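The Gripper Comes to Bench 7

A gallery from the Sarnbridge site

In September we were told that automation would free us up for higher-value work. Fletcher Pryor asked what the higher-value work was, and was told it would be communicated. While we waited for that, a robot arm arrived, and those of us who used to pack sample kits by hand became people who stand near an arm that packs sample kits.

It hasn't been so bad. What follows is a gallery in the loose sense. There is one picture, because Ditte Lund went through everything we had and threw out the ones where people were pulling faces, and that turned out to be most of the collection. She has asked me to write more than a line or two to make up the difference.

What the job used to be

A kit is a tray, an insert, a set of small parts and a leaflet. Merrick sends us the order, we fill the tray, Brandico comes for the pallet. A good shift was 500 kits. You could do it while talking, and most people did, so the bench was also where you found out who was moving house and whose kid had been suspended. When the arm was announced, the worry people said out loud was jobs. The worry they said more quietly was who they were going to talk to.

No jobs went, for the record. Two people moved to goods-in because they wanted to, and one retired, having threatened to every year since I started.

What the job is now

The arm does the reaching and the putting down. We do the teaching, which means moving it by hand to where it ought to go, letting it try, and then having a discussion about why it went somewhere else. The first tray took us 4 days. Fletcher could have packed it in his sleep, and claims that on nights he did.

There is a new skill in this and it took us a while to respect it. You have to know the job well enough to say which bit matters. We all knew that you tip the insert slightly before it goes in. None of us knew that we knew it until the arm put 32 of them in flat and every one popped back out. Ditte wrote "TIP IT" on a piece of card and stuck it to her monitor. I can't say whether this was for the arm or for us.

Our shoulders are better. I would like to be cynical about that, but I used to go home and lie on the floor after a long run, and now I don't. On the other side of the ledger, my step count has collapsed and I've started having opinions about cable routing.

The meetings

We have more of them. Before the arm, the bench had one meeting a month, held standing up. Now there is a review, a pre-review, and a call with Kevgate, who supplied the thing and who are very patient with us. On the last call I used the word "workflow" without being made to. Fletcher wrote it down with the time next to it.

The view from the wrist
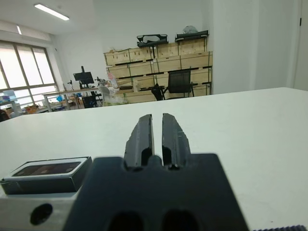 Kevgate Kitting Team, Sarnbridge (Bench 7)

The arm's own outlook on working life: two fingers, a white tabletop and a small box with a reddish-brown top, with the rest of us represented by the furniture. The crates are stacked against the back wall, four rows of them, and the black mesh chair in front has the best position in the room, close to nothing that needs doing. Good big window on the left, too. The arm gets more daylight than goods-in does.

I'm fond of this one. When you spend the day teaching something where to put its hand, you start looking at tables the way it does, as a flat place with an edge a bit further off than you thought. I caught myself lining up a mug at home with two fingers. It went in the sink first try.

Still waiting to hear about the higher-value work. Ditte thinks this might be it. Fletcher has asked for that in writing.

If you pack kits at another site and yours is arriving soon, come over and have a go on ours first. Bring your own mug, and tip the insert.

Contact: Bench 7, Sarnbridge site | © Kevgate Kitting Team | Page updated March 12, 2025 | Back to top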